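Pasino Countertop Pouch Sealer: Getting Started

Section 2: Your first seal

Welcome to the fun part! By now the sealer is unpacked, the feet are on, and you have picked a spot for it. Stand-up snack pouches are what most people close first, so we'll start with those and move on to flat bags in Section 3.

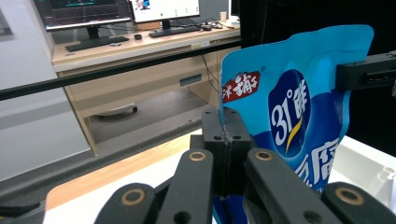
2.1 Before you plug in

1. Set the sealer on a level counter with the hinge toward the wall. Leave enough room behind it for the lid to swing all the way up.

2. Wipe the sealing strip with a dry cloth. A little dust from the packing foam is normal on a new unit, and it comes right off.

3. Check that the heat dial is at 0, then plug the cord straight into a wall outlet.

CAUTION: Do not use an extension cord. The sealer draws up to 1000 watts while it warms up.

2.2 Warming up

4. Turn the dial to 4 for most snack pouches. Thin bags like 2 or 3, and thick coffee bags may want 5.

5. Wait for the green light. From a cold start this takes some 30 seconds. You may hear a soft tick as the strip heats - perfectly fine!

2.3 Making the seal

6. Tap the pouch on the counter so the food settles. You want a clear, flat band of pouch at the top with no crumbs in it. Crumbs are the number one cause of a leaky seal, so take your time (a clean pastry brush works wonders).

7. If the pouch has a press-to-close zipper, close it first and seal above it.

8. Smooth the top flat between your fingers, slide it over the strip, and lower the lid. Press gently until the light turns amber, then lift.

9. Let the seal cool before you tug on it. It gets much stronger as it cools, and testing it too early will pull it apart.

CAUTION: The strip stays hot for up to 20 minutes after the dial is turned off. Keep the lid down and keep small hands away.

NOTE: The sealer fits pouches up to 16 inches wide. Wider bags can be folded in at the sides, but go up one dial setting to get through the extra layers.

2.4 If the seal isn't right

Wrinkled seal: the pouch was not flat. Trim the top and try again.

Seal peels open: turn the dial up one step and hold a little longer.

Pouch melts or sticks: turn the dial down one step. Let the strip cool fully, unplug the unit, and wipe off any residue with a damp cloth.

Paper bags with no plastic lining will not seal at any setting. Use the Pasino clips in the accessory tray for those - they do a great job on flour and sugar too.

Setup guide written by Mirta Sosa. Revised 18 April 2023.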